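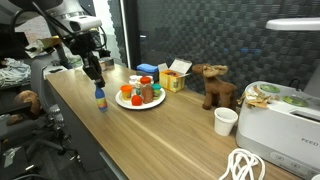

How to Make a Home Inventory Before You Move

A home inventory is a written list of what you own, what it cost and where it is kept. Movers ask for one if something goes missing, and so do insurers. The one for our last move, from a two-bedroom apartment in Bullness to a house in Flornetholm, came to 712 lines and took most of April. You can do it faster if you set up the list properly first.

What you need

A spreadsheet or a ruled notebook
A phone for photos
Sticky labels and a marker
A folder for receipts
A clear table to sort on

Step 1: Set up the columns

Use six columns: item number, room, description, date bought, price, box number. Leave the box number blank for now. Don't add a column for condition unless you are listing antiques. It slows you down and you will stop filling it in by the second room.

Number items straight through from 1. Do not start over in each room, or you will end up with four different number 12s.

Step 2: Do one room at a time

Start with the smallest room. Work around the walls clockwise, then do the middle, then the closet. Open every drawer. Finish the room before you go to the next one, even if it runs past dinner.

Furniture and appliances get one line each. For appliances, copy the serial number off the plate on the back. On our Fotier dryer it was inside the door.

Step 3: Group the small things

You do not need a line for every fork. Bring small items to the table, put like with like, take one photo of the group and give it a single line such as "kitchen, jars and bottles, assorted." Anything you would pay more than 50 dollars to replace gets its own line. 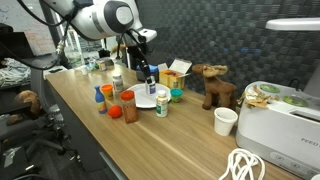
A jar and bottles grouped around a plate.

Books can go by the shelf. Count the shelves, photograph the spines, and write one line per shelf. Same with records and board games. Clothes go by type – coats, shoes, everything else.

Name each photo with the item number. If you leave this until later you will be matching 226 photos to lines by guesswork, as I did the first time. 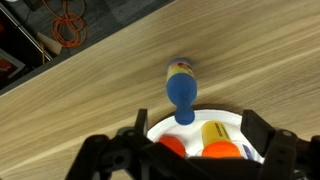 PRICES AND RECEIPTS

Step 4: Fill in what things cost

Use the price you paid if you have it. Search your email for the store name, then check old card statements. For gifts and hand-me-downs, look up what the same item sells for new and write "est." after the number.

Scan paper receipts or photograph them flat in daylight. Thermal paper fades, so do those first. Total the column when you are done. Our electronics alone came to $2,071, which was higher than the limit on our renter's policy, and we had it raised before the move.

Step 5: Add box numbers as you pack

Write the box number on two sides and the top, then enter it in the last column. Sembiring, the company we used, put its own stickers on too. Keep your number visible next to theirs.

Step 6: Store a copy somewhere else

Email the file to yourself and print one copy for the car. Do not pack the notebook.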